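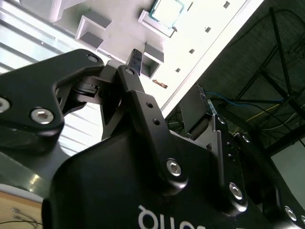
Leave the Plain Panel Alone
By Yolanda Kapoor

A white panel is the cheapest thing you can put in a room, and I think it is also the best. I have held this view through three apartments and one house in Nilirstead, and I have lost most of the arguments over it.

The usual complaint is that white shows everything. It does. Grease, pencil, the gray smudge where people push a door with their knuckles. I count that in its favor. A dark front with a wood grain printed on it hides the same dirt, and you go on living with it. On white you see the mark on the day you make it, and a damp cloth takes most of them off in a minute.

The second complaint is that it looks unfinished. Damián Sepúlveda, who fitted my kitchen, wanted to add trim, a groove and a row of handles. The quote for the extras was $173. I kept the money. A flat surface has no groove to collect crumbs, and when one piece gets damaged you can replace it without hunting for a matching pattern that went out of stock in May.

I will give the other side one point. Edges matter more on a plain panel than on a fancy one. If the edge is chipped or cut badly, there is nothing else to look at - and a cheap edge will spoil a good sheet. Pay for clean edges. Skip the rest.

My sister still has her oak-pattern doors and says my place looks like a dentist's. She is welcome to her doors.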